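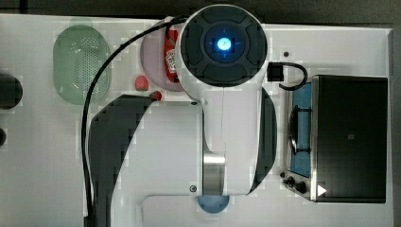

Play kitchen set goes to the Flamau toy library

The Flamau toy library has added a play kitchen set to its lending stock, listed under number 700. The set covers cookware, tableware and play food. Loans run for 3 weeks, with 2 renewals.
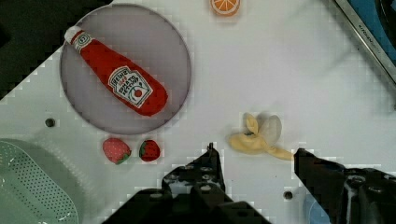 Plush banana, strawberries and ketchup bottle from the set.

The food is stored apart from the hard pieces. Borrowers get a printed list with the bag and check it at the desk on return. The oval colander goes in first, with the cups inside it.
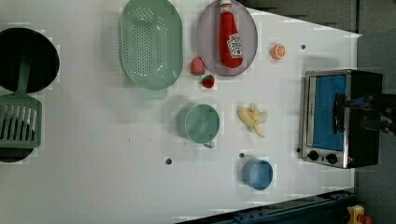
Itziar Barroso asked that the plush strawberries be listed one by one, as the smaller of them is easily left in a pot. The list now does so. Pots, pans and the slotted spatula share one line. Plates and cups are to be wiped with a damp cloth before return. Plush items should not be machine dried. 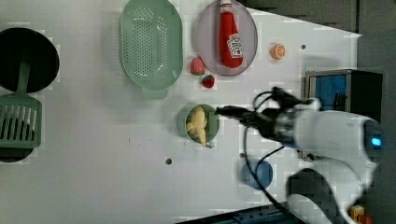

Reservations

Requests are taken at the desk from 11/11/2013. The deposit is set by Luzius Fankhauser and is returned with the full set.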